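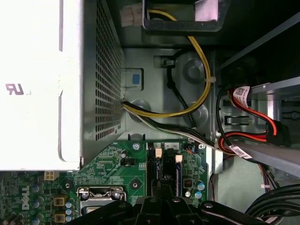 Fig. 21. Power supply unit, white housing with perforated grille.

Manuals > Haugland 133 Drying Cabinet > Section 5: Installation

May 2022
Valtness Technical Publications

5.1 Siting the cabinet

The Haugland 133 must stand on a level floor able to carry the cabinet and its full load of shelves. Do not place it against an outside wall that is subject to damp.

1. Remove the transit straps and keep them for future moves.
2. Leave a gap of 133 mm between the rear panel and the wall.
3. Turn each of the four feet until the spirit level on the top panel reads true in both directions.
4. Tighten the lock nuts on the feet. Check the level again.
5. Open the door to its full extent. If it swings on its own, repeat from step 3.

NOTE: Cabinets supplied through Bollmont have the door hinged on the left. The hinge kit, part 1848, is needed to change sides.

CAUTION: Do not lift the cabinet by the door handle or the drain spout. 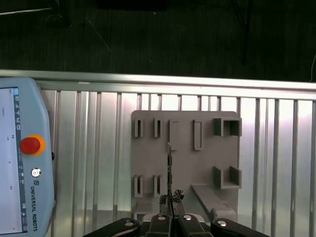

5.2 SHELVES AND DRIP TRAY

Shelf supports clip into the slots at each inside corner. The lowest pair of slots is reserved for the drip tray.

1. Slide the drip tray in with the lip towards the door.
2. Fit the shelf supports in matching slots, front and back.
3. Lower each shelf on to its supports. The stamped arrow faces upwards.
4. Connect the drain hose to the spout and run it downhill to the waste. The hose must not loop.

NOTE: Nunex shelves from the earlier cabinet fit the same supports but carry a lower load. Refer to the plate on the shelf edge.

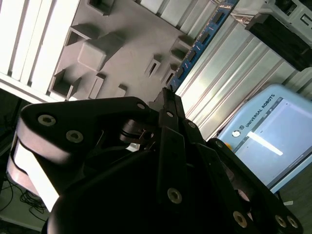
The fan cover is held at its corners and must be removed once, before first use, to take out the foam packing. Switch off at the wall and unplug the cabinet first. The fixings are hex-socket screws, silver like those on the black gripper, and take the short key in the accessory bag. Loosen all four before withdrawing any. Refit the cover with the louvres pointing down, tightening the screws in diagonal order.

Run the cabinet empty on setting 2 for roughly 21 minutes. A slight smell during the first run is normal. If the amber lamp flashes, see Section 7.

Related sections
Section 4: Unpacking
Section 6: Daily use
Section 7: Lamps and fault signals
Section 9: Replacing the door seal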